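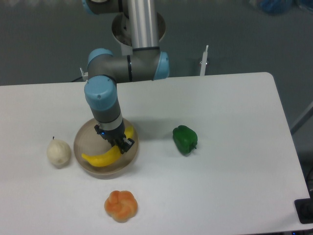
The arm with the toy banana at the bowl, Gaten open day.

Last updated: July

Filed under: Visits / Robotics / Safety

Gaten opened its Prutport workshop to visitors for an afternoon, and I went mainly for the pick-and-place table. The arm there sorts toy food. The team uses it to test grip settings before they go to the Orkalley packing line, where the same kind of arm handles over 1000 items a shift.

The first half hour was uneventful. Then, at 2:15, the arm stopped partway through a move with an item in its fingers and stayed there. The screen showed a force limit fault. One of the engineers pressed the stop button, asked us to move back behind the tape and read out the log.

The gripper had closed harder than it was told to. The setting was 15 newtons and the reading was 23. On a toy that does no harm. On a real pear it leaves a bruise, and on a finger it hurts.

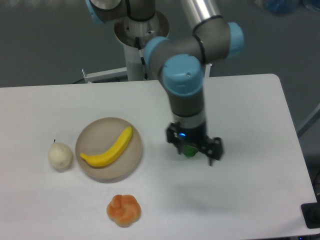 Words and pictures: L. Barrientos

The green piece was one of the harder ones, according to the engineer. It is small, and once the fingers are around it there is very little left showing. A long shape like the banana gives the fingers more to hold.

The cause was a settings file. Someone had loaded the values for an older set of fingers that morning, and the controller accepted them without a warning. The force check is separate – it runs on its own board – and that is what stopped the arm.

Getting it going again took longer than I expected. Power to the arm stayed off until two people had signed the sheet. They loaded the right file and ran the gripper closed on a test block before any food went back in it.

I asked whether this had happened before. It had, once, in a run of 2000 picks last winter. A file check at startup was planned then and was still on the list. The engineer said it would be moved up.

The workshop is a short walk from Prutport station. Wear closed shoes, or they will keep you at the door.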